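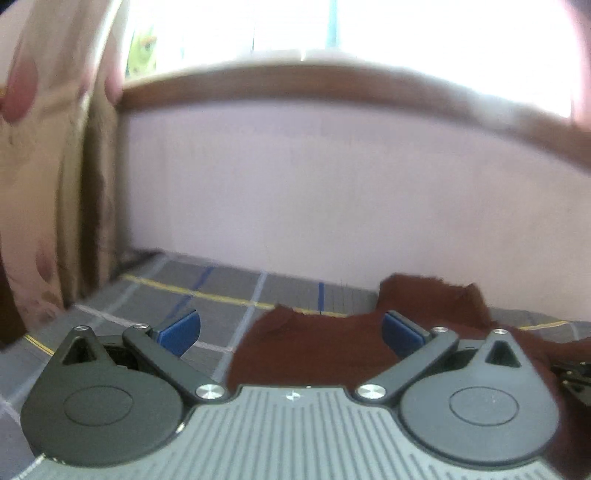 Notebook, 4/1/25

Cloth work again. Spent the morning on the episode loader and the afternoon wishing I'd spent the morning on something else. The Culotow session went through Skillitz at the new settings and gave me 2,399 frames, which is plenty to see what the grasp labeller is doing wrong.

Main thing: the wall. It's pale and smooth, so the tracker hangs on to the checked cover for dear life, and once the view swings up toward the window the pose starts to wander. I turned exposure weighting on (window pixels get thrown out above the clip value) and the wander mostly went away -- not entirely, but I can live with it for now.

Things I changed, in the order I changed them:

1. Blur gate. It was dropping any frame with smeared background, even when the fabric between the jaws was perfectly readable. Now it scores a crop between the fingers and ignores the rest. Got back 11 grasps that way, hooray! 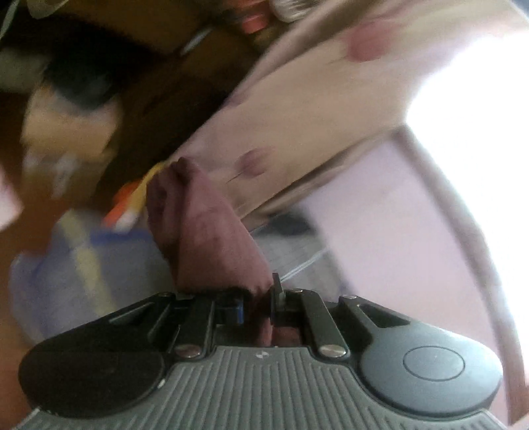
2. Open/closed signal. Was reading it off the blue pads by colour, and of course the blue goes to a sliver when the jaws close on something bulky. Swapped to pad gap from the linkage angle. Much happier.

3. Cloth mask. Two passes now, one coarse and one along the folds. The dark creases kept getting cut out as holes, so I fill anything smaller than 4 percent of the mask. Crude, works.

Then I ran the Planditz planner on the open-jaw frames to see where it would go in. It loves the bunched-up part by the wall, every time, which I'd half expected seeing as height gets such a big weight in the cost.
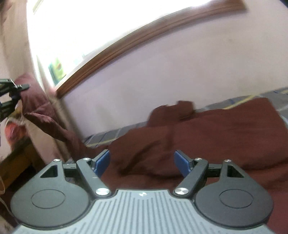 So next I want to drop that weight to 2 and add a bit of a penalty for getting close to the wall plane, and see if it'll favour a long fold out in the open for once. The Wei branch has a wall term already -- steal that before writing my own.

Still to do: rename the config keys (grey/gray, we have both, my fault), rerun the loader tests, back up the session to the other drive.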